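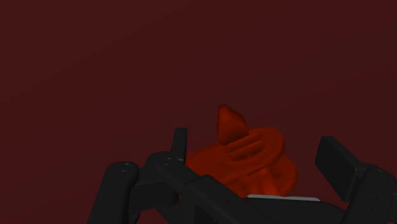 March
By the Bimside newsroom
Reading time: 2 min

The fault that stopped the Ketusance trials for 8 days was a limit that had never been copied across. The team's lead engineer at Rowlands says she found it at the end of a long Thursday, after checking almost everything else.

"We were squeezing soft parts in simulation and the fingers kept closing," she says. "The controller asked for a stop at 60 percent of travel. It got no stop. It just went on until the mesh folded into itself."

At first they blamed the soft-body model. Deformable objects are hard to simulate, and bad contact can look a lot like bad control. Two people spent most of a week on stiffness settings. "That was my call, and it was the wrong one," she says.

The force cap lived in a settings file from Idevis, the older test setup. When the gripper was moved to the new one, the file stayed behind. Without it, the software used its default, which was no cap at all. She went back through 185 logged runs and found the same missing value in every one.

None of this had reached hardware. A transfer to the real arm was planned for the following week – she has moved it back. "A person's hand could be in there," she says.

The controller now refuses to start if the cap is missing. The stiffness settings are back where they were, and the runs are being repeated from the first one.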